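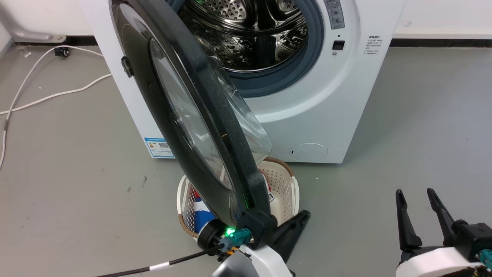
The Satska Stockpot

The recipe called for 824 grams of shin, trimmed, and Edgardo Tan had 751. He wrote the shortfall on the pad beside the stove and scaled everything else down to match. The onions came to two and a half. He cut the third one in half and wrapped the remainder.

The cooker was a Satska, eight-liter, with a weighted valve. It had come with the flat in Femcombe, along with a manual that had lost its back cover. The manual gave times for beef at sea level. Femcombe was not at sea level. Edgardo had worked out a correction during his first winter there and had taped it inside the cupboard door: add five percent for each 300 meters over the first 600.

He browned the meat in four batches. The third batch went in before the oil had recovered and released a lot of liquid, so he took it out, drained it, and started it again. He noted the time as 4:40.

At 4:55 the phone rang. It was his sister, calling from Polcombe.

"Are you making Mother's?" she said.

"I'm making the one on the card."

"The card is wrong. She left out the vinegar."

He turned the card over. There was nothing on the other side except a column of figures, the last of which was 2,318, underlined twice. He had never known what it referred to. He asked his sister.

"The deposit on the house in Mangubat," she said. "They didn't get it. How much vinegar are you using?"

"None. It isn't on the card."

"Two spoons. Before the lid goes on. She did it with her back to us."

He considered this. Acid added at the start would slow the softening of the onions and, in theory, of the beans. It would have little effect on the shin over fifty minutes under pressure. It would account for the color, which he had failed to match on six attempts, and possibly for the smell.

"Which spoon?" he said.

"What do you mean, which spoon?"

"Tea or table."

The line was quiet. He could hear a radio at her end, and a drawer being opened.

"The one with the bent handle," she said. "I have it here. I'll fill it and pour it into something. Wait."

He waited. The oil in the pan had begun to smoke slightly, and he moved it off the burner.

"Eleven milliliters," she said. "A bit over."

"Twenty-two, then."

"If you like."

He measured twenty-two milliliters of cane vinegar into the pot, scraped the bottom with a flat spatula, added the beans and 1,055 milliliters of stock, and checked the level against the mark. He inspected the gasket, seated the lid and turned it until the arrows met. His sister stayed on the line. Neither of them said anything until the valve began to rock.

"Is that it?" she said.

"That's pressure. Fifty minutes, plus the correction."

"Call me when you open it."

He wrote 22 ml on the card in pencil, between the stock and the salt, and set the timer. Then he took the half onion out of its wrapping and looked at it, and put it back in the refrigerator.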